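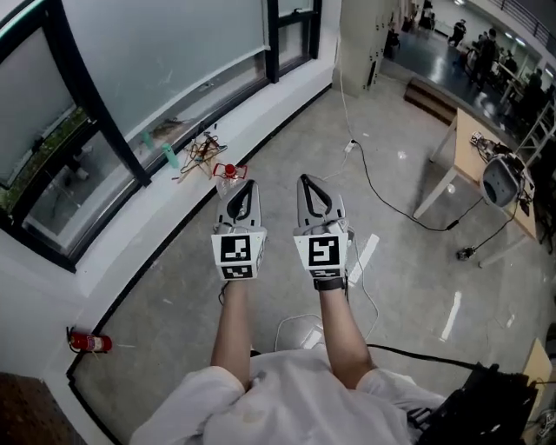
Progress report to the Vetullow fund, January 2022
From: Driss Belkadi
Project: Tawfik hand-held gripper recordings, Gorurville site

Hi Nesma,

You asked for the short version first, so: we are behind, we know why, and most of it is fixed. The longer version has a cable in it, and a safety matter you should read even if you skip the rest.

At the end of October we had 113 usable recordings and I was feeling pretty good. Then the new batch came back from processing and 46 of them had the same fault. The right gripper would track fine for a while, then jump sideways in the data by the width of a hand, then come back as if nothing had happened. The left one was clean all the way through, which drove me a little crazy, because the two are built from the same parts and I put both together myself on the same afternoon.

I blamed the markers first. We have a shiny floor and a lot of window, and I was convinced the light was washing out the black-and-white squares on the back of the grippers. So I lost most of a week on that! I reprinted them on matte paper, I moved the sessions to late afternoon, I did one whole run with a bedsheet hung over the glass. No change. I've kept the matte markers anyway since they're nicer to work with, but please don't read that as a result.

What was wrong was the plug at the back of the right gripper. The cable leaves there and drops to the floor, and whenever the wearer reached across their body it pulled tight and the connector lifted just enough to drop the signal. The software didn't throw an error. It filled the gap with a guess and carried on, and that's how we ended up with recordings that looked perfectly healthy until somebody plotted them. I think the silent guess bothers me more than the bad plug. I've now switched it off, so a dropout stops the recording and beeps. It's an annoying beep. Everyone hates it and it's staying.

Now the safety part. On one of the retakes our wearer stepped back to get some slack, caught a foot in the cable run between the column and the table, and went down on one knee. A bruise, no more than that, and he was back the next day, but it could easily have been a wrist or a head on the table edge. I had let the cables spread over the floor one at a time, and I stopped seeing them. That one is mine. I wrote it up the same evening and the form is in the shared folder under Incidents.

Changes since then:

Both gripper cables now clip to the upper arm and run down the wearer's back, with a loop of slack at the shoulder.
There's a magnetic breakaway joint at the hip, so a snag pulls the cable off and leaves the person standing.
Power for the table is to come in from the wall side. The parts are ordered from Vakard but haven't arrived, so until they do we use rubber cable covers, and a second person stands by during every take.
Extinguishers get checked at the start of each day and go back on their brackets. I added it to the opening sheet while I was at it.
No walking backward in a take. If you need room, stop and turn around.

With the arm clips on we've recorded 28 sessions and I've plotted every one of them. No jumps. I'd like to see a lot more before I call it cured, particularly with the low reaches down to the floor, where the cable has the most work to do and where we've only just started.

On the old data: I tried to rescue the bad batch by cutting out the gaps, and I'm not going to pretend it went well. The cuts landed right where the fingers were closing, so the useful bit was gone. I've marked all of them as rejected and we'll redo them from scratch. They stay on the drive in case someone wants to study the fault.

Money. The clips, joints and covers came to $109 and I took it out of the small parts line, so there's nothing to approve. What I do need is your okay to move the delivery of the second set of recordings back by three weeks. I could make the old date if I dropped the second-person rule, and I won't do that.

One more thing and then I'll let you go. The spare right gripper has the same connector as the one that failed, and I haven't replaced it yet. It has red tape on it and lives in my desk drawer. Please tell your visiting team not to borrow it, they know where I keep things.

Can you let me know about the three weeks by Friday? I have to book the hall.

Driss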